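4.2 Planification et coût de l'équipement

La cellule de Borngate a été dimensionnée à partir d'une enveloppe fixe, arrêtée avant que la liste des tâches ne soit complète. Cet ordre des opérations, fréquent dans les petits laboratoires, a pesé sur presque tous les choix décrits dans cette section. Le bras et son contrôleur étaient déjà amortis sur un projet antérieur et n'entrent pas dans le calcul. Restaient à financer le préhenseur, la caméra de poignet, le plan de travail, les objets à manipuler et les pièces de rechange.

Le montant engagé pour la première tranche s'élève à 3859 euros hors taxes. Le préhenseur en absorbe plus de la moitié. Deux fournisseurs ont été consultés, Preto et Inodport, sur la base d'un même cahier des charges : deux doigts parallèles, une ouverture suffisante pour les plus gros blocs et un jeu de doigts remplaçables sans démontage de la bride. L'offre d'Inodport était moins chère à l'achat, mais ses doigts n'étaient vendus que par paire montée, avec le support. Sur la durée prévue du projet, l'écart s'inversait dès le troisième remplacement. Nous avons retenu Preto.

La caméra de poignet a fait l'objet d'un arbitrage distinct. Un modèle mieux défini aurait facilité l'inspection des surfaces, mais son boîtier imposait de déporter la fixation et réduisait l'espace libre près des parois. Nous avons préféré un module compact à 289 euros, support compris. Le grain de l'image n'est pas gênant pour la tâche de saisie, où les objets se distinguent surtout par leur couleur et par leurs arêtes.

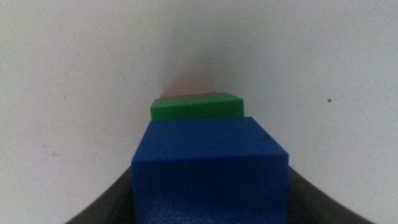 Figure 4. Saisie d'un bloc en file, vue de la caméra de poignet.

Les objets eux-mêmes coûtent peu. Leur préparation demande en revanche du temps, et ce temps n'était pas prévu au budget initial. Des blocs de couleurs franches ont été choisis pour limiter les erreurs de segmentation, et le fond blanc pour la même raison. Un fond clair se salit vite : nous avons compté son nettoyage dans les heures de maintenance et prévu un revêtement de remplacement. Ce poste, absent de la première version du plan, a été ajouté en juillet, lors de la révision à mi-parcours.

Les doigts constituent la principale dépense récurrente. Leur usure dépend de la disposition des objets plus que du nombre de prises. Lorsque les blocs sont alignés en profondeur, le bras doit s'approcher du premier sans déplacer le suivant, ce qui laisse peu de marge et multiplie les contacts latéraux. Nous avons donc inscrit au plan jusqu'à quatre paires de rechange par an, à commander en une seule fois – le délai de livraison est le même pour une paire ou pour un lot.

Le logiciel d'ordonnancement Joseph, développé en interne, n'a pas donné lieu à une licence. Son coût a été porté en temps d'ingénieur, sur une ligne séparée. Le regrouper avec le matériel aurait rendu la comparaison avec d'autres cellules difficile, la plupart des budgets publiés ne couvrant que les achats.

Deux dépenses ont été reportées à la seconde tranche : un éclairage réglable et un second jeu de caméras fixes. L'éclairage diffus de la salle suffit pour les essais présentés ici. Il ne conviendrait sans doute pas à des objets brillants ou transparents, et nous recommandons de chiffrer ce poste dès le départ si de tels objets figurent au programme. Les caméras fixes seront commandées après les essais de la section 5, dont dépend leur emplacement.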